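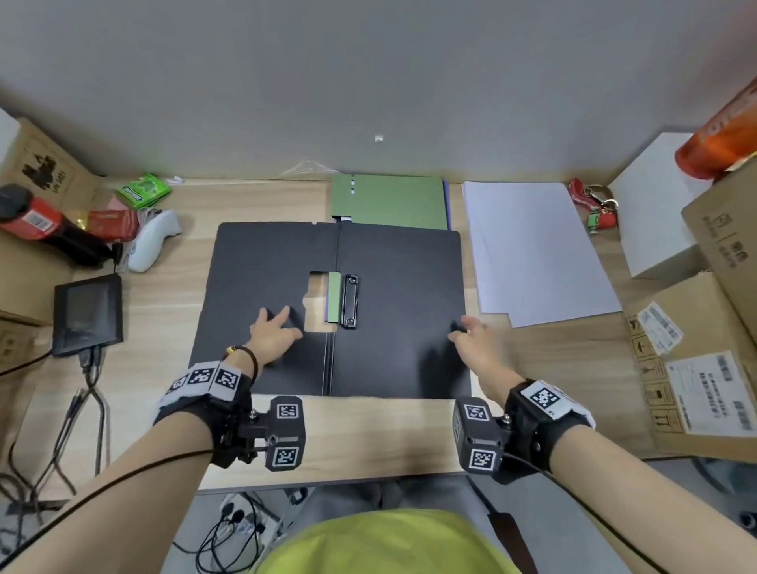 Section 4. Preparing the Paper Records for Transfer

Before any record is entered in the Stekau register, the paper originals must be sorted, counted, and checked against the branch list. The Ferport branch holds 2,230 tenancy files, and over 1,244 of them were opened before the register was introduced. Each clerk should work at a cleared desk with one file at a time. A folding clipboard with a spring clip, opened flat on the desk, is suitable for holding the list while the file is checked. Lists are issued by the Lambert office each September.

4.1 Checking a file

1. Read the file number on the cover and find the same number on the branch list. If the number does not appear, place the file on the query shelf and go to the next one.

2. Remove all staples, pins, and paper clips. Bound leases are not to be taken apart.

3. Put the pages in date order, with the oldest at the back. Undated letters go behind the lease.

4. Initial the list in the right-hand column. Do not use check marks.

Note: Files marked "Rirkar" belong to the former managing agent and follow a separate numbering system. Enter the old number first, then the new number in parentheses.

4.2 Loose papers

Papers found outside a file are to be kept together until the end of the session – they must not be added to the nearest file on the basis of a name alone. Spread the sheets out on the desk, turn them all face up, and look for a file number or a property address.

Caution: Do not write on an original. Use a penciled slip. 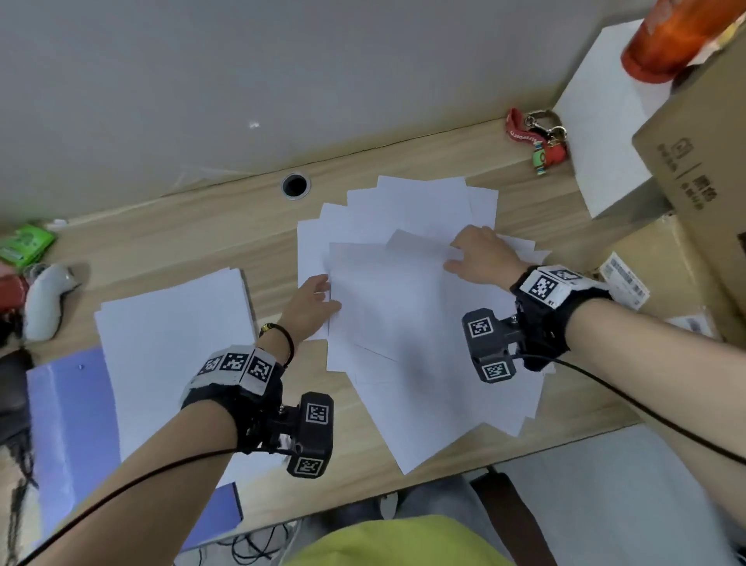 4.3 Closing the session

1. Return all checked files to the cabinet in number order.

2. Place unmatched papers in a plain envelope and write the branch name and the time of day on the front.

3. Sign the list and hand it to the records supervisor, Gwawr Gronow, before 4 p.m. Lists received after that time are entered the next working day.

Note: A file may remain on the query shelf for no more than 2 weeks.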